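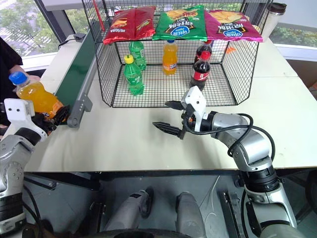

Sunday, late. Feet are killing me. Writing this fast before I fall asleep in my clothes.

Block party is done. 200 flyers printed, more people than that came down Makside, and we ran out of forks before five. Forks! I had plates left over, napkins left over, a whole sleeve of cups. Letay drove to the store on Bristley and came back with spoons. Fine. Everyone ate potato salad with a spoon and lived.

Got up at 6 to help Hiwot with the tables. She'd already done half of them, of course. Wind kept taking the tablecloths so we gave up on tablecloths. Kiros brought the speaker and the wrong cord, went home, brought another wrong cord. Music started at 2 instead of noon. Old stuff mostly. Loredana danced with anybody who stood still long enough, including the mailman's son, who looked terified.

Snacks went first, like every year. Chips, soda, then the good stuff. Note for next time: the kids will not touch the vegetable tray, stop buying the vegetable tray.

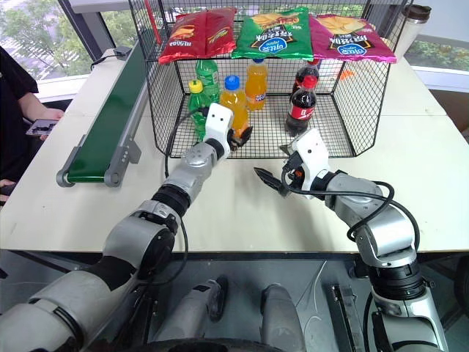
Also need a real plan for trash. The two cans by the corner were full by three and after that it was just bags against the fence. Mitiku hauled most of it off in his truck. Owe him dinner. Owe him several dinners, he did the grill too, 3 hours straight in that heat and wouldn't let me take a turn. Said I'd burn it. Rude, probably right.

Talked to the new couple from Negash Street for a while. She teaches piano, he does something with boilers. They have a baby who slept through all of it, even the kids with the whistles. Forgot their names already. Ask Hiwot. She writes everything down.

Didn't get to talk to Mom much. She sat under the tree with her plate and her sunglasses and left around the time it got loud. Call her tommorow, first thing, before work.

8 folding chairs in my hallway that aren't mine. One of them pinches. Blue cooler isn't mine either. Somebody has my big salad bowl, the one from Aunt Rose, and I want it back.

Leg cramp. Bed.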